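Wekemell Tabletop Arm Pair
For packing benches, kitting corners and small returns desks

The Wekemell is a set of two light robot arms on one metal rail. It was developed by Frade for workplaces where people move small goods in and out of baskets for many hours. The gripper closes gently enough for soft packs and wrapped sweets, and the wrist can be turned toward the operator for cleaning.

What changes for your staff

The first customer, a mail-order packing room in Sosthorpe, put 16 pairs into use in June. The packers there did not leave the benches. They now prepare the baskets, check the orders and teach new items to the arms — the reaching and bending has become much less. Perla Huerta, shift lead, asked for one rule before the start: each packer may stop the arms at any moment without giving a reason. We recommend this rule to every customer.

Basket work at the bench
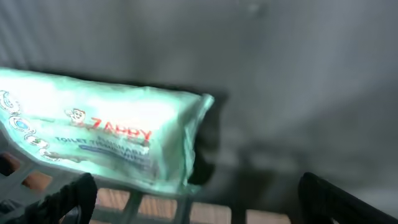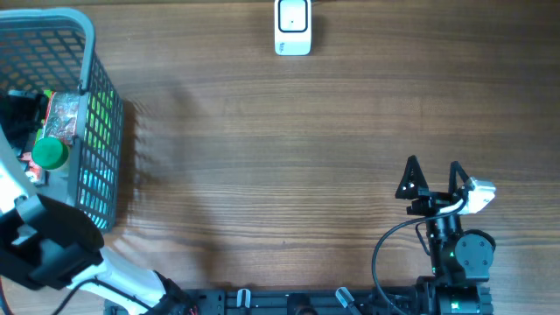
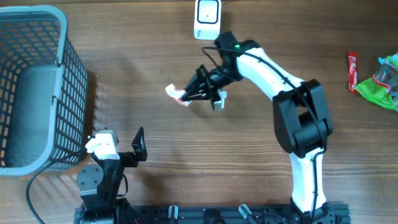 Leobardo Valdovinos sees it with more caution. My shoulders are better, he writes, but the talking is less than before, because I must keep one eye on the arms, and I would like that the company pays something for the teaching of new items. It is a skill and it should be on the wage slip.

Frade has added a page about pay grades and training hours to the customer handbook.

Ordering

Item number: 273
Delivered with: two arms, rail, clamps, cables, printed handbook
Training: one morning at your site, for up to 16 persons
Spare gripper fingers: item number 57, sold in pairs
Baskets are not included.

For questions about benches that are not level, please write to Lieselotte Schwerdtfeger at the Lomuvport office before you order.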